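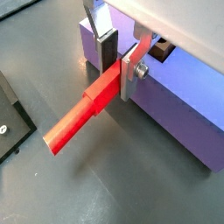 A peg is a short solid piece made to go into a hole. Pegs hold chairs together, keep shelves up and fill the trays of sorting toys. Some pegs have the same shape from one end to the other. Others change shape partway along. The red peg is one of these: it has a square block at one end and a narrower round shaft at the other, with a small step where the two parts meet. The purple box behind it has a square hole in its top. To work out whether any peg will go into any hole, you need to know two things about each of them, the shape and the size.

Start with shape. The shape that matters is the one you would see if you sliced straight across the peg and looked at the cut end. This is called the cross section. Slice a cylinder straight across and the cross section is a circle. Slice a square block and it is a square. A peg with two parts has two cross sections, and each one has to be checked separately.

Now size. A circle is measured by its diameter, the distance straight across through the center. A square has two useful measurements. One is the side. The other is the diagonal, from one corner to the opposite corner, and it is always longer than the side.

Round peg, square hole
A round peg will go into a square hole if its diameter is smaller than the side of the square. It touches the hole at the middle of each side at most. The four corners stay empty. If you turn the peg, nothing changes, because a circle measures the same in every direction.

Square peg, round hole
A square peg will go into a round hole only if its diagonal is smaller than the diameter of the hole. The corners reach the edge first. This leaves four curved gaps, one beside each flat side of the peg.

Square peg, square hole
Here the angle matters too. A square peg that almost fills its hole will go in only when its sides line up with the sides of the hole. Turn it a little and the corners catch on the rim. There are four positions that work in one full turn, each a quarter turn from the last.

Clearance
The peg must be slightly smaller than the hole. The difference between them is called clearance. Suppose a square hole has sides of 22 millimeters and the peg has sides of exactly 22 millimeters. On paper they match. In a workshop the peg will probably stick, as no real surface is perfectly flat. A large clearance makes the peg easy to put in, but it will wobble. A small clearance holds the peg steady, but you have to line it up with care. Engineers choose the clearance to suit the job — a toy gets more, a chair joint gets very little.

What a step does
A step works as a stop. When the narrow part goes in first and the wide part is too big for the hole, the peg slides down until the step meets the rim. Then it can go no further. A step can also keep a peg from being pushed right through a thin board.

Try it
You will need modeling clay, a ruler, a sheet of cardboard and an adult with a craft knife.
Ask the adult to cut a square hole in the cardboard, 22 millimeters on each side.
Roll a clay cylinder thinner than that. Measure its diameter and write it down.
Make a clay block with a square cross section. Leave both pieces to harden.
Test the cylinder, then the block. Turn the block slowly above the hole and note the angles at which it goes in.

Words to know
Clearance: the difference in size between a hole and the peg that goes into it.
Cross section: the flat shape made by slicing straight across a solid.
Diagonal: a straight line joining opposite corners.
Diameter: the distance across a circle through its center.

Text by Ineke Vanhove. Last checked July 20, 2021.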